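Início | Torneios | Decks | Opinião | Fórum | Contato

Pesquisar no site... OK

O mulligan não é uma derrota adiantada

Domingo passado perdi na primeira rodada do suíço com uma mão de sete cartas que eu sabia que era ruim. Dois terrenos da mesma cor, três mágicas da outra cor e duas criaturas caras que só iam servir lá pelo sexto turno. Olhei, suspirei, fiz aquela cara de quem está calculando alguma coisa (não estava calculando nada) e falei "fico". Morri no quinto turno com cinco cartas na mão. E o pior é que eu faria de novo, porque a gente tem uma relação muito esquisita com a palavra mulligan!

Quem joga em loja conhece a cena. O sujeito embaralha, corta, compra sete, e se a mão é feia a primeira reação é de vergonha. Parece que devolver as cartas é confessar alguma coisa, que o deck foi mal montado, que o adversário já ganhou metade da partida. Aí o cidadão fica com um terreno e reza. Eu rezei muito nessa vida.

O Temitope Danladi, que treina comigo desde os tempos em que a liga Rulter ainda jogava de portas abertas no calor, tem a opinião contrária e a defende com uma teimosia que me irrita. Para ele, mão de sete que não faz nada até o terceiro turno vai embora, sem choro. Em abril ele resolveu anotar todas as partidas que jogou, presenciais e no Clistero, e chegou a 116 no fim do mês. Pedi para ver a planilha, claro. Nas partidas em que ele foi para seis cartas, ganhou 12 a mais do que perdeu. Sei que a amostra é pequena e que ele joga melhor do que quase todo mundo da nossa loja, então não vou fingir que isso prova grande coisa. Mas me fez pensar nas minhas mãos "aceitáveis", aquelas que eu seguro por preguiça de embaralhar.

Tem um argumento do outro lado que eu respeito. Carta é recurso, e começar com uma a menos dói, principalmente contra deck de controle, em que a partida se arrasta e cada troca conta. Contra a lista azul do Fesemstead, por exemplo, eu seguro mão lenta com muito mais tranquilidade, porque ele também não vai fazer nada nos primeiros turnos e eu tenho tempo de achar os terrenos. O problema é que a gente usa essa desculpa contra todo mundo. Contra agressivo, tempo é justamente o que falta - e a sétima carta que você guardou com tanto carinho morre na mão junto com você.

E aí entra a parte que me incomoda de verdade nas conversas de torneio. Sempre que alguém perde, a explicação é a sorte. "Não veio terreno", "comprei tudo errado", "o cara topdeckou". Eu falo isso também, falo toda semana! Só que em boa parte dessas partidas houve uma decisão antes do primeiro turno, e ela desaparece da história. Na volta para casa a gente discute o bloqueio do turno seis durante meia hora e ninguém pergunta com que mão o sujeito começou.

Meu rating no Clistero está em 2722 pontos, número de que tenho um orgulho meio bobo (o sistema deles é generoso, podem rir), e há meses não sai do lugar. Decidi que nas próximas 50 partidas vou escrever, antes de jogar qualquer coisa, por que fiquei com a mão. Uma frase basta. Se eu não conseguir escrever a frase, embaralho de novo. Já testei em três partidas contra o pessoal do Sriwong e numa delas a frase que saiu foi "porque estou com fome e quero acabar logo", o que diz bastante sobre o meu nível de preparo.

Não estou pedindo que ninguém vire fanático. Tem mão de dois terrenos que é ótima no jogo segundo, comprando carta, com mágicas baratas, e quem devolve essa também está jogando fora dinheiro da inscrição. Só queria que a gente parasse de tratar o mulligan como castigo - ele faz parte do jogo tanto quanto o ataque. No próximo suíço levo meu caderninho e o Temitope já avisou que vai conferir as frases.

Recentes em Opinião
- Sideboard de quinze cartas e só seis ideias
- Por que eu parei de jogar espelho de controle
- Empate combinado na última rodada: até onde vai?
- O relógio também perde partida

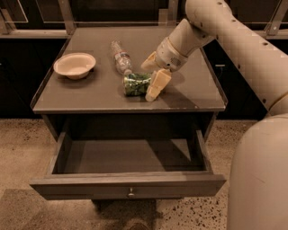
Vale a pena ficar com uma mão de um terreno só quando se joga em segundo?
Quase nunca, a não ser que o deck seja muito barato e o resto da mão funcione com aquele único terreno.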